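Software Release Inspection Checklist with Comments
Pritudeo Cell Software, Planning and Control Stack
Site: Sostesham Integration Laboratory
Form 2791, August issue
Inspector: Hiếu Quan
Status at close of inspection: Conditional release to simulation only

Scope

This checklist covers the motion planner, the trajectory controller, the perception interface and the operator tooling. It does not cover electrical safety or guarding, which are inspected under a separate form. Each item is marked Pass, Fail, Open or Not Applicable. Any item marked Fail blocks release to hardware. Comments are required for every item marked Fail or Open and are optional otherwise.

Section A. Configuration and Version Control

A1. All packages in the release are built from tagged commits.
Result: Pass

A2. The robot description file matches the checksum recorded in the release note.
Result: Pass
Comment: The checksum in the draft note was out of date. The note was corrected during the inspection and the file itself was unchanged.

A3. Joint limits in the planner are equal to or tighter than those in the controller.
Result: Fail
Comment: The wrist joint limit in the planner is wider than the controller limit by 2 degrees. The controller rejects such a path when it is submitted, so no motion results, but the operator sees only a general error. The planner file is to be generated from the controller file at build time. Manual copies are to be removed from the repository.

A4. No parameter is overridden from a personal launch file.
Result: Pass

Section B. Motion Planning

B1. The planner returns a failure code when no valid path exists.
Result: Pass

B2. The planning time limit is enforced.
Result: Pass
Comment: The limit is set to 700 milliseconds. Requests sent with an unreachable goal were ended at the limit and the planner accepted the next request normally.

B3. Collision checking is active for the tool and for any attached object.
Result: Open
Comment: Collision checking is active for the tool. Attached objects are added to the planning model on grasp, but they are not removed if the release command times out. The model then carries an object the gripper may no longer hold. Yin has been asked to propose a recovery step for the next build.

B4. Minimum clearance is read from the cell configuration and is not written into the code.
Result: Pass

B5. Replanning during motion starts from the commanded state.
Result: Pass

Section C. Trajectory Control

C1. A stop request is handled ahead of all queued motion.
Result: Pass

C2. Loss of the planner connection leads to a controlled stop.
Result: Pass
Comment: Tested by ending the planner process during a slow move in simulation. To be repeated on hardware before full release.

C3. Speed scaling cannot be raised while a program is running.
Result: Fail
Comment: The operator panel disables the control, but the same value can still be changed through the service interface. The check belongs in the controller, where it will apply to every client.

C4. Controller logs are time-stamped from a single clock.
Result: Pass

Section D. Perception Interface

D1. Poses older than the permitted age are discarded.
Result: Pass

D2. Low-confidence detections are reported to the task layer and are not used for grasp planning.
Result: Pass
Comment: The threshold is stored in the Skurari settings file. The default value should be listed in the user guide.

D3. The camera calibration file carries a valid identifier.
Result: Pass

D4. A missing detection is reported differently from an empty result.
Result: Open
Comment: Both cases currently return an empty list. The task layer therefore treats a perception fault as a clear work surface. A separate status field has been agreed, and the item will be closed when it has been merged and tested.

Section E. Simulation Model

E1. Every fixture on the worktable has a collision shape in the planning model.
Result: Pass
Comment: The two-tier fixtures are modeled with both plates and their support posts. The pegs on the upper plates are included and must remain so. Replacing a whole fixture with one enclosing box is allowed for coarse tests only, and such tests do not count toward release. 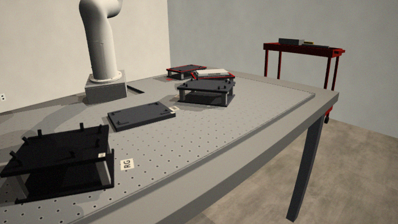 E2. Fixture positions are loaded from the cell layout file.
Result: Pass
Comment: Any change to the layout file requires the regression set to be run again in full. The set holds 9 test programs, and a partial run is not accepted as evidence.

E3. The pedestal and the table surface are included in self-check paths near the base.
Result: Pass

E4. Visual meshes and collision meshes share the same origin.
Result: Open
Comment: Confirmed for the arm and the table. The review of the remaining items had not been finished when this form was closed.

Section F. Operator Tooling

F1. The active mode, simulation or hardware, is shown on every page of the panel.
Result: Pass

F2. Error messages name the component that raised them.
Result: Fail
Comment: See A3. Messages passed on from the controller lose the component name in the panel.

F3. Logs can be exported without administrator rights.
Result: Pass

Actions Before Reinspection

Correct items A3, C3 and F2 and submit the new build with test records attached.
Provide a written plan for B3.
Merge and test the status field described in D4.
Complete the mesh review in E4.

The build shall not be loaded onto the hardware controller until a signed copy of the reinspection form is on file at Sostesham.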